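Every charger and extension lead in the house used to live in one drawer, and pulling out any of them meant pulling out all of them. I've finally sorted it, and I'm so pleased with the result that I'm writing it all down!

## Get the lot out first

Unplug everything you can spare and spread it over one big surface. A marble top is lovely for this, as cords slide apart on it with hardly any tugging (a bare floor will do). Put the long power strips at one side and the little adapters near the middle, where they won't roll off.
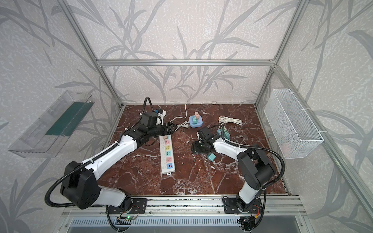
Go through cords next. Run each one between finger and thumb and feel for nicks, flat spots or anything stiff near the plug. Bad ones go straight in the recycling bag — no taping! Kartini Teoh gave me that rule and I've stuck to it ever since.

## Strips

Wipe the faces with a barely damp cloth, unplugged of course, and get a dry paintbrush into the slots. I love a strip with coloured sockets. Pink for the lamp, yellow for the radio, and you never switch off the wrong thing again.

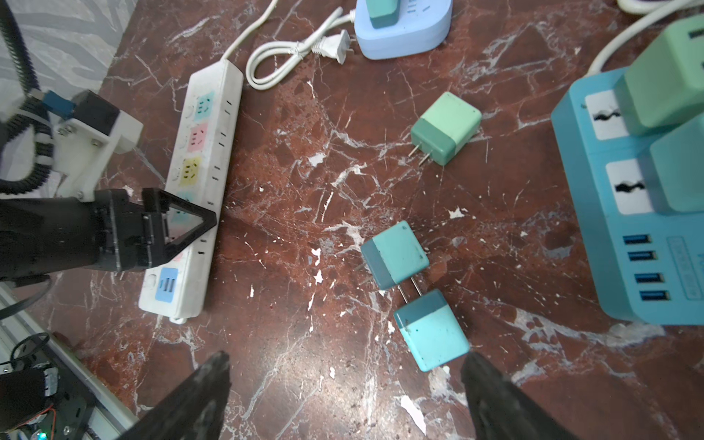

*White power strip with coloured outlet panels and USB openings at the lower end.*

## Cubes, blocks and loose cables

- Coil cables loosely, about as wide as your hand, and fasten with a scrap of ribbon.
- Keep plug adapters in an old biscuit tin with a folded tea towel in the bottom, so the prongs don't scratch.
- Keep any strip with USB ports near the front. You'll want it most.

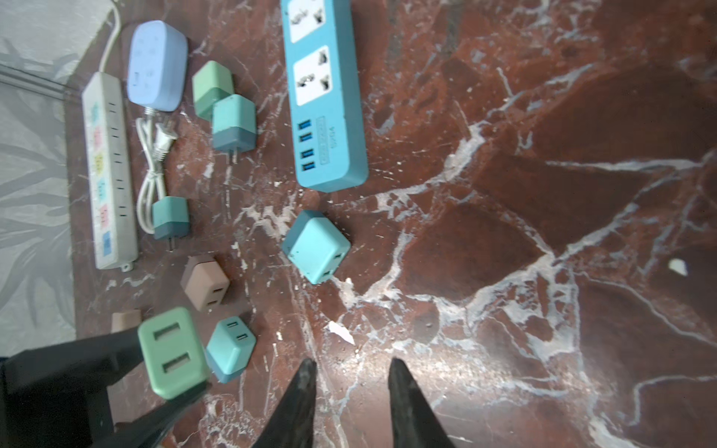 ## Putting it all back

Two shallow boxes beat one deep drawer every time. Mine are 16 cm high, with strips in one and everything small in the other. Have another look through in September, before the lamps and heaters come out.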